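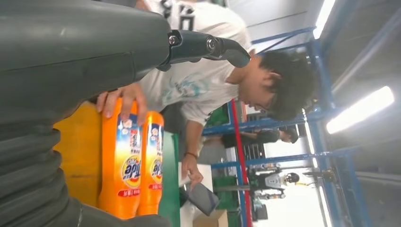

Shared detergent shelf at Tunitz laundry room goes full time in January

Ikville, 2019-12-30

The shared detergent shelf in the Tunitz building's laundry room is staying, and it is getting bigger! After an autumn trial that went far better than anyone on the residents' group had hoped, the shelf will be open every day of the week from January, with a second row for liquid detergents and a proper spot for stain removers and wool wash.

The idea is a simple one. People living in the building bring in a bottle they have bought, put it on the shelf, and enter it on the Cetness list on their phone or tablet. From then on anyone signed up can use it, and each wash is marked down with a tap. Put a bottle in and your name gets credit for it. Run out of credit and you get a polite message asking you to bring the next one.

In the first full term of the trial, 41 flats signed up and 3,804 washes went on the list. That is a lot of socks. It is also a lot of half-used bottles that would otherwise have been sitting under sinks all over the building, often with a sticky ring underneath (we have all got one).

What is on the shelf is half the fun. The building has a good many residents from overseas, and the choice of detergents shows it. Orange bottles of Tide with Chinese printing on a white and blue label have stood next to supermarket own brands, a block of green soap as heavy as a brick, and a powder in a paper sack that smells wonderfully of lemons. Several residents have asked for the labels to be explained, so the Cetness list will have a notes box in the new year where people can write how much to pour for a small load, whether the stuff is fine for dark clothes, and what it smells like. Contributions in any language are welcome, and neighbours have already offered to help with the Chinese and Portuguese ones.

Measuring has been the one real headache. Caps go missing, caps get swapped, and a cap from one bottle does not hold the same as a cap from another. In October somebody filled the big machine at the end with so much foam that it came out of the door and got as far as the bench. The group has now bought seven plain measuring cups with clear lines on the side, which will hang from hooks under the shelf. Please rinse them and hang them back up.

Caputo, the hardware shop on the corner by the tram stop, is supplying the new shelf boards and brackets at cost, and is putting in a drip tray as a gift. The rest is being paid for out of an Ikville small projects grant of 800 euros, which also covers a better lamp over the folding table. Anyone who has tried to match black socks in there on a winter evening will be pleased about that - it has been like folding in a cave.

There are a few changes to the way things run. Bottles need to be entered on the list before they go on the shelf, with the date they were opened. Please choose the right size when you enter one, as two bottles of the same brand can look very alike and still hold different amounts. Check that the cap is screwed down tight before you put a bottle back. Bleach stays off the shelf altogether, and so does anything poured into an unmarked container. Empty bottles go in the crate beside the door, rinsed, with the caps on.

People who like a particular detergent for their skin can of course go on bringing their own down with them. There is no need to sign up to use the machines, and the wash prices are the same as before.

The lower row will be kept for larger bottles, so that nobody has to lift a full one down from above head height. Powders move to the top, out of the splashes. Fabric softener gets the short end by the window, after a lively discussion on the noticeboard about whether it should be there at all. The softener fans won, by a comfortable margin.

The laundry room will be closed for one morning while the boards go up, and the day will be posted on the door as soon as Caputo has the brackets in. Existing members stay on the list and keep any credit they have built up. New members can join through Cetness or by filling in one of the yellow slips in the tray by the dryers - leave your flat number, and a bottle if you happen to have one handy.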